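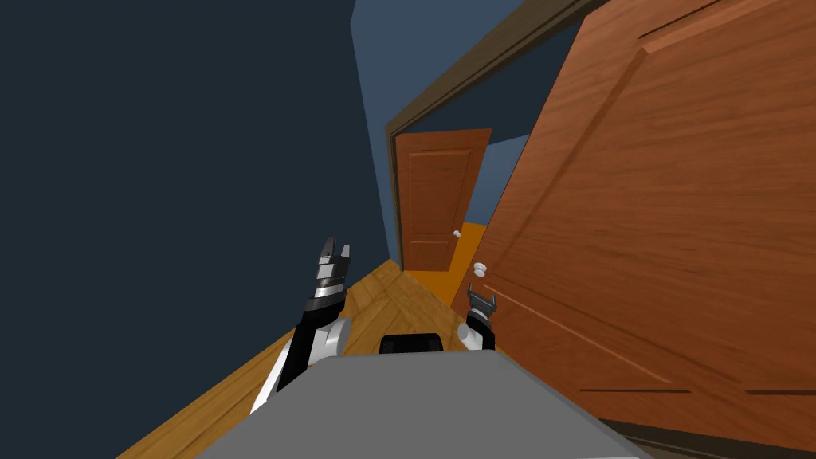 Section 2. Planning your purchase

Read this section before you ask Dovora for a quote. It covers the two-arm mobile unit and its grippers when used on ordinary hinged indoor doors. Sliding doors and fire doors are dealt with in Section 6.

2.1 Survey the doors

1. List every door the unit will have to pass through on a normal day.
2. Measure the clear opening with the door fully open. The standard base needs 900 mm. Measure between the frame and the face of the open door, at the narrowest point.
3. Note the type of handle. Round knobs and levers use different finger pads, and the pads are priced separately.
4. Note which way each door swings, and whether a second door stands close behind it.
5. Enter the results on the Bivulby survey sheet, one line per door.

Note: Doors with closers need more pull than the standard arm setting allows. Mark these "C" on the sheet.

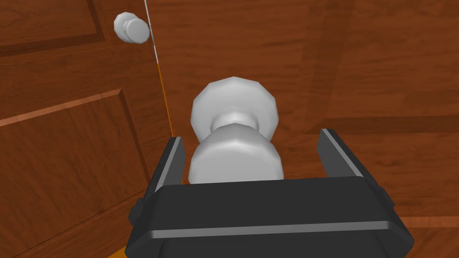

Fig. 2-1. Open fingers at a round knob, simulated view.

2.2 Run the simulation first

The Markberg planning package lets you try your door layout before any hardware is ordered. Its licence is included in the starter price for 20 days.

1. Load the door model nearest to your own.
2. Set the knob height and the width of the opening from your survey sheet.
3. Run the approach from both sides of the door.
4. Save the report and attach it to your request for a quote.

Caution: The package does not model worn hinges or loose knobs. Repair these before the site visit. A second visit is charged at the full rate.

2.3 Set the budget

Allow for the following on top of the base unit:

Finger pads for round knobs, per pair: 83 euros
Installation and first site visit: 2510 euros
Spare gripper: see the current price list
Krūmiņa service plan: billed yearly, from January

Order the spare gripper with the unit if you can. Grippers ordered later are shipped separately and carry their own delivery charge.
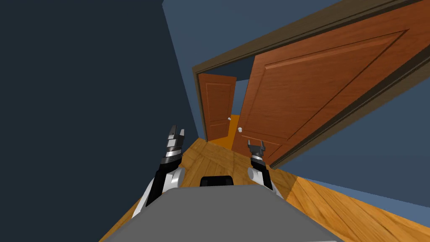
Can we buy the unit with one arm now and add the second later?
The base is wired for two arms at the factory, so a second arm can be fitted on site. You will need to pay for another installation visit, and the unit will be out of use for that day.

2.4 Before you sign

Check that the quote lists the pad type for each door on your sheet. Changes made after signing go through as a new order.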